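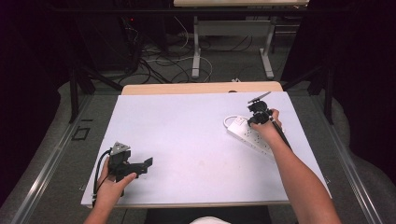
White power strip on the white board, with its cord looped at one end.

The Powerboard Problem: A Desk Tidy Gallery
September 2022

I've been sceptical of cable tidying for years, mostly because the people who write it up tend to take their photos before anything is plugged in. Any powerboard looks neat with empty sockets and a bit of bench to itself. Put a laptop charger, a lamp and two phone plugs in it and see how you go.

Still, enough readers wrote in after the Tirau desk page that I agreed to give the subject a gallery of its own. Notes go with it, and so do my doubts.

On the board
A pale, flat board over a light wooden table is a decent place to sort out a lead. White on white does hide the cord a bit. If I were setting up for a fiddly job I'd want something darker, but a pale surface shows up grime nicely and tells you when it's time to get the cloth out. There's a faint smudge near the middle of this one, so no claims of a spotless workshop.

On the loop
The cord curls round at the upper-left end of the strip. I don't mind a loose loop. What I can't stand is a lead wound tight around the body of the powerboard, which every tidying article seems to recommend and which I've never seen survive a fortnight of someone moving the desk. Leave it slack and have it lie where it wants.

On the angle
Diagonal, and fair enough. The advice is always to line everything up with the back edge of the desk. Try it with chunky plugs and you'll soon be turning the thing around again. I've come to think the straight ones are for catalogues.

On buying your way out of it
Pernent sell a cable tray for $32 and a set of 3 adhesive clips for $17. I've had both. The tray is fine, if you like crawling under a desk with a screwdriver. The clips let go of my desk in the first warm week — all of them, overnight — and took some of the varnish along. Rocha do a lidded box that I'm told is very good. It may be. It also puts a lid over a row of plugs that get warm, and I'd want to know a lot more before I shut mine away in one.

On the before-and-after
Not doing one. The Brurkevov tidy-up thread is up to 746 replies and I've yet to find a single "after" taken a month later. Anyone who has one, powerboard loaded and all, is welcome to send it in and I'll put it up on this page with whatever grovelling is required.

Comments are open until the end of the month. Please don't send me links to cable sleeves, I've seen the cable sleeves.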